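Promthorpe Textile Care Service
1/9 Our April advice concerns the storage of knitwear over the warmer months. The posts that follow are taken from the guidance given to households that use the Promthorpe lending wardrobe, revised this year by Consuelo Ocampo and Nhi Giáp.

Promthorpe Textile Care Service
2/9 Knitted garments should be stored clean. Body oils and traces of food attract moth larvae, and a mark that cannot be seen in spring may have yellowed by autumn. Please follow the care label. Where the label gives a wool programme, the temperature should not exceed 30 degrees.

Promthorpe Textile Care Service
3/9 Garments must be fully dry before they are folded. Ribbed collars, cuffs and hems hold moisture longer than the body of a jumper and should be checked by hand. Radiators and tumble dryers are not advised for wool.

Promthorpe Textile Care Service
4/9 Step one: lay the garment out. A made bed is suitable, and is generally better than a table as the sleeves can be opened to their full length. Place the jumper face up with the collar towards the head of the bed, and smooth the body from the centre outwards.

A pale sheet is helpful with dark knitwear. On bottle green, navy or black, small specks of lint show readily once the fabric is flat. Look also at the underarm, where creases tend to gather, and at the lower edges, which may curl.

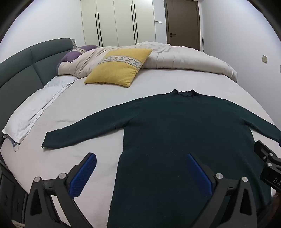
Promthorpe Textile Care Service
5/9 Step two: remove lint and pilling. Use a soft clothes brush, working in one direction along the stitch. Adhesive rollers are acceptable on fine, close knits but should be kept away from mohair and other brushed yarns. Pills are to be cut, never pulled.

Promthorpe Textile Care Service
6/9 Step three: fold. Turn the garment face down, bring each side in towards the middle with the sleeve laid straight down the back, then fold the body up from the hem in two stages. A high or mock neck should be left standing flat and not turned over. Knitwear is not to be hung - the shoulders will stretch.

Promthorpe Textile Care Service
7/9 Step four: store. Cotton bags or lidded boxes are both suitable. Heavy items go at the bottom. Sealed plastic is discouraged for periods longer than a few weeks.

Promthorpe Textile Care Service
8/9 Cedar blocks may be placed in the box but do not replace cleaning. Their scent fades, and they should be lightly sanded each season.

Promthorpe Textile Care Service
9/9 Members returning borrowed knitwear are asked to bring it folded as set out in step three. Enquiries about repairs, including loose cuffs and dropped stitches, should be addressed to Heriberto Arellano at the service desk. Printed copies of this guidance are available there on request.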